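Textiles and Everyday Life, Week 6: How Knit Fabric Behaves
Notes by Sibel Türkmen

Welcome back! Last time we finished weaving, and I promised you knits, which are my favourite part of the whole course. Bring an old T-shirt to the tutorial if you have one you don't mind cutting.

Loops, not grids
A woven cloth is two sets of yarn crossing at right angles. A knit is one yarn pulled through itself, row after row, in loops. Pull a loop sideways and it gets wider and shorter. Pull it lengthwise and it gets narrow and tall. That's nearly all there is to stretch in a plain cotton T-shirt (no elastane needed!), and you can see it with a cheap magnifying glass.

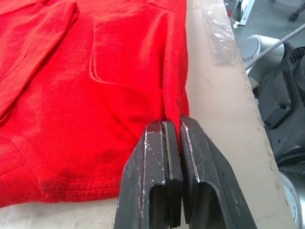
The rows running across are called courses and the columns running up are called wales. Please learn these two words now, as Debashish will use them constantly in the lab. Most jersey stretches more across the courses than up the wales, so tops are nearly always cut with the wales running from neck to hem.

Why the edges curl
Cut a strip of jersey and watch it: the sides roll to the back and the top and bottom roll to the front. I still love this. The face and the back of the loop are shaped differently, so the forces in the yarn don't balance, and the cloth bends until they do. Rib knits alternate face and back loops, the forces cancel out, and the fabric stays flat.
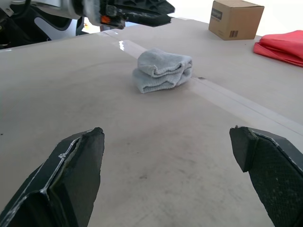 Hems have to cope with all of this. A single straight row of lockstitch will pop the first time someone drags the shirt over their head. The usual answer is a coverstitch, with two or three needle threads on top and a looper thread underneath that gives as the cloth gives.

Lab tasks, in pairs
1. Mark a square on your jersey, nine centimetres each side. Stretch it across, let go, and measure again after two minutes. 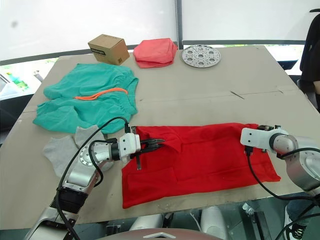

2. Repeat along the wales with a fresh square. Record both on the sheet.
3. Unpick six stitches of the hem from the underside and sketch the path of the looper thread. Go slowly, it's worth it!

Shrinkage
Cotton yarn is stretched while it's being knitted and finished, and the first warm wash lets it relax. The loops go rounder, so the shirt comes out shorter and a bit wider. 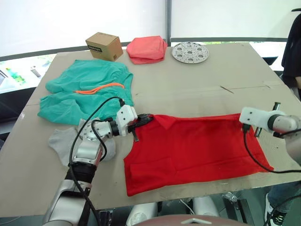
Drying flat helps, and so does a gentle tug lengthwise while the cloth is damp. Tumble drying makes things worse by jostling the loops until they settle tighter still. We'll look at Aishwarya D'Souza's wash trials in April, when her samples have been through the full nine cycles.

Reading: the Kneath chapter on weft knits, skipping the machine diagrams unless you enjoy them (I do).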